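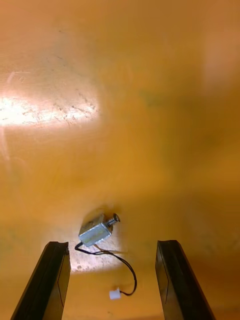

Reading time: 2 minutes

Chapter 41
Push and Pull

I bought my first solenoid to fix a cupboard latch, and I've been fond of them ever since! It's a small thing to have on your bench – a boxy metal frame with a plunger poking out of one end – but there's a lot of physics packed in there. My old teacher, Hortensia Farías, had us wind our own coils, 300 turns each, and mine came out dreadfully lumpy. We'll wind one in section 2. First, let's look at what a current does to the space around a wire.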